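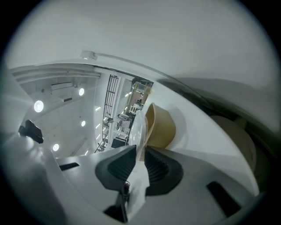 Search this site Go

April 5, 2025

Spent the morning on the leftovers from Ayanda's lunch. Paper bowls in one pile, clear plastic in another - the plastic always takes longer. Dineo wants the tan bowls kept for seedlings, so I put six on the sill and the rest went out. Bongani rang about the van and I lost half an hour. Still have the drawer of lids to match up. Soup for supper, bread from Kesetmont. Bed early, back sore.

Filed under: Home days, Kitchen, Sorting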